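Sinstead — scores not saving after final round in pass-and-play

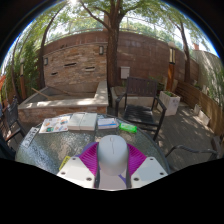 Vilska Player Support, Console Team

Ticket 800-212
Status: Closed, fix released
Game: Sinstead (digital edition)
Reported by: Mahlet Araya
Handled by: Tatu Mrema, Jhosep Agudelo

Original report

We play the four-player mode on one console, passing the controller. Since the July update the last round is played and scored, the winner screen comes up, and then the game goes back to the main menu without adding anything to the history page. The match shows as "in progress" under Continue. If I open it, I get the winner screen again and then the menu. It has happened in every four-player match since the update. Two-player matches save as they should.

I have restarted the console and reinstalled the game. I have not deleted my save data because it has our whole campaign in it.

Reply — Tatu Mrema

Thanks for leaving the save data alone. Please don't delete it. Can you tell me:

Which expansions are turned on in the match setup screen
Whether any of the four players is using a guest profile
The number shown next to "Matches stored" on the history page

Reply — Mahlet Araya

Only the Kariuki expansion is on. Two of us have profiles and two are guests. Matches stored says 212.

Reply — Tatu Mrema

I set up a four-player match here with two guests and Kariuki turned on, and it saved normally on a clean profile. I then loaded a test profile with a long history and got the same result as you, back to the menu with nothing written. Turning the expansion off made no difference. Replacing the guests with full profiles did.

For now, please try a match with four full profiles. You can make local ones from the player select screen and they don't need an account.

Reply — Mahlet Araya

Made two local profiles and played a short match. It saved. The old stuck match is still under Continue though, and I would like that one counted if possible. It was the end of our campaign.

Internal note — Jhosep Agudelo

Guest results are written to a temporary slot and then merged into the history file. The update lowered the time allowed for the merge to 800 milliseconds. With a long history and more than one guest the merge runs over, gets dropped, and the match is never marked finished. Two-player matches with one guest stay under the limit, at least on the profiles I tried. The round data itself is intact, so stuck matches can be recovered.

I have removed the limit and added a check at startup that looks for finished matches still marked in progress.

Reply — Tatu Mrema

The fix is in build 22, available now. After updating, start the game and wait on the title screen until the saving icon goes away. With a history the size of yours that may take about 4 minutes — please leave the console on until it is done. The stuck match should then move to the history page, with the guests listed as Guest 1 and Guest 2.

If you want the guests' results moved to the new local profiles, open the match in the history page, choose Edit players and pick the names.

Reply — Mahlet Araya

Updated. The match is in the history now and the campaign shows as complete. Edit players worked for one guest, but the second name went back to Guest 2 when I left the page. I did it again and it stayed.

Reply — Tatu Mrema

I could repeat that here. The page needs a second or two after each change before you back out. I have opened a separate ticket for it and will close this one.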